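Brorance Two-Arm Tabletop Kit

Sold and supported by Vedo
Kit price: $2352
Ships assembled, with 2 arms, 2 grippers, power supplies, cables and the Pandent software license

Overview

If you have spent any time shopping for a pair of robot arms for a school lab, a small workshop or a spare bench in the office, you already know how it goes. The affordable ones come in a bag of screws and take up a whole weekend, and the ones that come put together cost as much as a decent used car. We went through all of that ourselves before we started carrying the Brorance, and it's the reason we were so happy to find it. You open the box, you clamp the arms to the edge of a sturdy table, you plug everything in, and most people are moving things by lunchtime. (We do mean a sturdy table. More on that further down.)

The kit is meant for small, everyday handling work: picking things up, setting them down somewhere else, holding one thing steady while the other arm does something nearby. It's a favorite with folks who are teaching arms by demonstration, where a person guides the motion a number of times and the software learns from it, but it is just as much at home running the same little routine over and over at a trade show booth.

What comes in the box

Left arm and right arm, already put together and tested
Two parallel grippers, black, fitted at the factory
Two table clamps with rubber pads
Power supplies and a shared stop button
Cable set with light-duty ties
One pack of spare finger pads
Pandent license for a single computer
Printed setup guide, with pictures, in large type because we asked for it

You will need to bring your own computer and your own table. The Lodhi stand is sold separately, and we are very fond of it, but please don't feel you have to have it on day one.

Setting up

Pick a table that doesn't wobble when you lean on it. Folding tables are fine for lunch and not so fine for this, and a good share of the calls we get about shaky motion end with somebody putting a book under a leg. Set the two clamps 60 cm apart, measured center to center, and tighten them by hand and then a quarter turn more with the key in the box. Run the power first, then the data cables, and leave yourself a generous loop at each wrist. The arms turn quite a bit farther than you'd think on the first day, and a cable that looks tidy when the arm is parked can be pulled tight when it swings across.

Once everything is plugged in, Pandent will walk you through finding the home position for each arm. Keep your hands out of the way, keep the stop button where you can reach it without looking, and let it finish before you touch anything. Then save your settings! We say this with love, having skipped it more than once.

The grippers

The fingers open to 100 mm, which covers nearly everything we keep in a kitchen cupboard and most of what we keep in a tool drawer. They are flat and squared off, so they do very well with boxes and blocks, and a bit more care is called for with anything round. Grip strength is set with a slider in Pandent, from gentle to firm, and you can save a different setting for each object you work with. Start low and come up slowly. Soft cups will tell you right away if you've gone too far.

The finger pads wear down with use, the way the soles of your shoes do, and they pull off and press back on without any tools. Kamlesh Bhatt at our support desk recommends wiping them with a damp cloth before a long session, and he is right, it makes a real difference to how well they hold on smooth things.

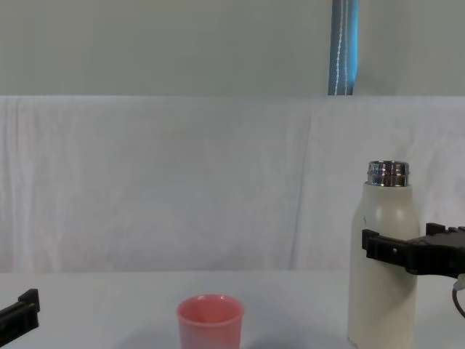

Drinkware is what we'd suggest for your first week with the kit, as it gives you tall, short, heavy and light all from one shelf. Start with one thing to hold and one thing to leave standing. An insulated bottle with the lid off, like the white one in the right gripper, makes a good partner for a short plastic cup, and you'll want plenty of open table between the two while you're learning how the arms swing. Take hold of the bottle on its straight side, well under the shoulders, with the finger plate lying flat against the body. We like a plain cloth hung behind the table too. You can see the edges of what you're working with so much better, and a few wrinkles in it do no harm at all. Please practice with everything empty before you even think about water.

Things to know before you buy

This is a light-duty kit. It's happy with bottles, cups, small boxes, sponges, toys and the like, and it isn't the right choice for heavy parts or for anything sharp or hot. The arms aren't sealed, so spills should be wiped up promptly and kept away from the wrist connectors. Young people should use it with a grown-up in the room.

The fans in the power supplies make a soft hum. We stopped hearing it after a day, but if your bench is next to somebody who takes a lot of phone calls, you may want to tuck them under the table.

Add-ons

Lodhi stand, with leveling feet and a cable tray
Finger pads, extra pack
Curved fingers for round objects
Additional Pandent license

Orders and support

Kits ordered from Vedo come with setup help by phone or email for as long as you own them. Tell us what you're hoping to pick up and what kind of table you have, and we'll tell you frankly if the kit is a good fit. The curved fingers were out of stock through most of May and are available again.

Page updated Friday, June 3, 2022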